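February, before breakfast

The radiator in the bedroom is still making its noise, so I have been up since a quarter past 4 thinking about simultaneity. There are worse things to think about at that hour, such as the radiator, or the fact that I promised Safta Mocanu I would explain relativity to her reading group in the room above the Prosier and that this promise now falls due.

I should never have said yes. Safta caught me when I was eating her walnut cake, and a man with his mouth full nods at anything.

The trouble is the train. Every book I own has the train in it. A fellow stands in the middle of the carriage, lightning strikes both ends, another fellow stands on the embankment, and the two of them disagree about which bolt came first. I have read this so many times that I can see the embankment. It has nettles. What I can't do is say it out loud to eleven people with soup in front of them and have it come out the other end as physics. I tried it on Rajkumari Shakya over the phone. She listened to the whole thing and asked why the man on the train wasn't more upset about the lightning.

She is a real physicist, by the way, and could give this talk in her sleep. I asked if she would like to. She said she wouldn't dream of robbing me of it.

Spent the morning on the light clock. Two mirrors, a flash going up and down between them, each bounce a tick. Slide the whole thing sideways and the light has to travel on a slant, so the path is longer, and if the speed can't change then the tick has to take more time. Pythagoras does the rest. It's lovely, and I had the algebra down the side of the gas bill in four lines. Then I did it again to be sure and got a different answer, and it took me until eleven to find that I had left a 2 behind on the first line like an umbrella on a bus.

I put in a number to see how big the effect is. At three-fifths of the speed of light, a clock runs slow by a factor of 1.25, so an hour for the traveler is an hour and a quarter for those of us left at home. That's a nice clean figure and I intend to use it. At the speed of the 276 bus the factor is one, followed by so many zeros after the decimal point that my calculator gave up and printed 1, and I felt a bit of sympathy for everybody before 1905.

Rajkumari's other suggestion was to start with an ordinary clock, the kind with works, and get people to agree on what it means for a thing to tick before taking their certainty away. I do like that. A clock you could take to bits has a sort of honor about it. You may not follow it, but you believe somebody does.
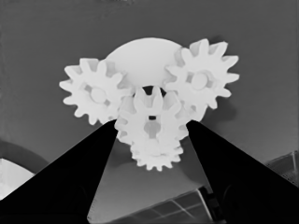

Same day, evening

Walked to Rusu for bread and rehearsed on the way. Talked myself through length contraction past the post office and was going well until a woman with a stroller said "Sorry?" and I had to say I was on the phone. I wasn't holding a phone.

Length contraction is the one I dread. Time going slow people will put up with, having sat in waiting rooms. Tell them that a yardstick flying past comes up short, and they want to know if it hurts. The proper answer is that the person riding along with the yardstick finds nothing wrong with it, and thinks yours is the short one. I can say that sentence. I've said it to the bathroom mirror. The mirror looked the way Safta is going to look.

She called at supper to ask if I need a projector. I said no, a piece of chalk, and there was a silence in which I could hear her crossing something out. She also let slip that last month's speaker did bees and brought honey.

Page 1374 of this diary, if my numbering holds, and it has held badly since the summer I skipped a notebook. Went back after supper and looked up what I wrote when I first read about all this, years ago. "Relativity quite clear now," it says, underlined. Two days later: "No."

Have decided to cut the train. Light clock first, then the 1.25, then muons if they're still awake, then questions, which I will answer by looking thoughtful. Radiator has started up again. I timed it for a bit. It doesn't keep regular intervals in any frame I have access to.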